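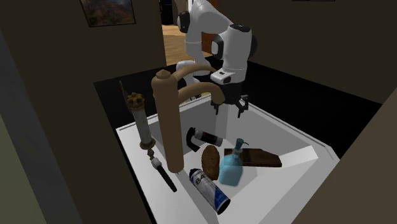

Progress report: sink clearing project
Period covered: April to July
Prepared by Craig Imrie for Nokuthula Cele, small grants, Gruna

Summary

The work is behind the schedule we agreed in the spring but is moving again. The simulation side is done to the standard we promised. The real arm is assembled on the bench at the Sirkcombe workshop and moves under its own controller, but it has not yet been tried over a real sink. Spending is inside the grant. We are asking for one change to the plan, which is set out near the end.

What the money was for

The grant covers a home-built arm that can lift mixed objects out of a bathroom or kitchen sink and set them down to one side. Ľubica Hrubý first proposed it after a stay in a rehab unit, where she could use her hands but could not lean over a basin. The workshop agreed to host the build, and three members signed up for the mechanical work. The software has been done mostly at home by Vilém Ďurica, with the shared machine at Sirkcombe used for longer runs.

Simulation

All of the software testing this period was in simulation. We have two layouts. One is a sink set into a black countertop, and the other is a pedestal sink with the arm mounted beside it on a wooden platform. Both have a tall faucet, and the faucet has caused more trouble than any of the objects. The early planner treated it as a straight post and ignored the spout, so the fingers clipped it on the way down. Vilém replaced the post with a proper collision shape in May. The planner now takes longer to find a path, but contacts with the spout have become rare.

The objects are a deliberately awkward mix. There is a blue dispenser bottle, a dark slab of wood, small cylinders, a brown lump we call the potato, and a long ornate piece that came with a free model pack. None of them were chosen because they belong in a sink. We wanted different lengths and surfaces, and we wanted things that would end up leaning on each other.

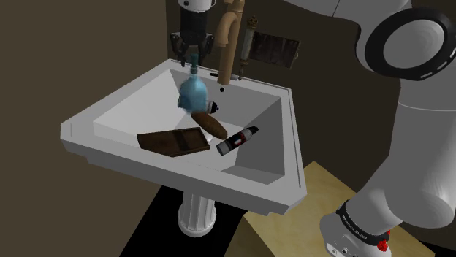 The bottle is the object we have used most for tuning the grasp. It has a narrow top and a wide body, and the gripper can come down over the neck without touching much else. If the approach is off to one side, the closing fingers tip the bottle before they hold it. Svetozár Jurčo added a short pause above the object, during which the wrist position is corrected once more, and the tipping was cut by more than half in the next set of runs.

The flat wood is the weak point. When it lies level with other things against it, the gripper often has no edge to take hold of. Our current method is to leave it until the other objects have been moved. This works if it is lying on the floor of the basin and fails if it is resting across the front rim, where it can slide when something is pulled from behind it.

The real arm

Five of the printed link covers had to be made again after the first batch warped. The second batch, printed with the enclosure closed, was fine. Wiring to the wrist is finished. The gripper opens and closes reliably, though it is slower than the simulated one, and Vilém has changed the simulated speed to match.

The base is bolted to a bench for now. Matoušek, the metal shop next door, has agreed to cut the steel plate for the final stand, and we are waiting on a date. The used sink we bought is in storage at the workshop and needs a frame to sit in.

Moisture was raised at the last review. We have fitted a Humideo sensor inside the wrist housing, and it logs to the same file as the joint data. There is nothing to report from it until we work near water. All tests planned before the fall will be dry.

Change requested

We would like to move the remaining travel money into spare finger pads and a second motor driver. Ľubica's visit can be handled by video for the first trials, and she has agreed to this. No increase in the total is needed.

Next period

1. Stand and sink frame built and the arm moved onto the stand.
2. First dry picks with the real gripper, starting with the bottle.
3. A fix for wood lying across the rim, or a decision to leave it out of the final demonstration.
4. Ľubica to choose 8 household objects for the demonstration set.

Receipts to the end of June are in the shared folder. The July ones will be added once the invoice for the motor driver cable arrives.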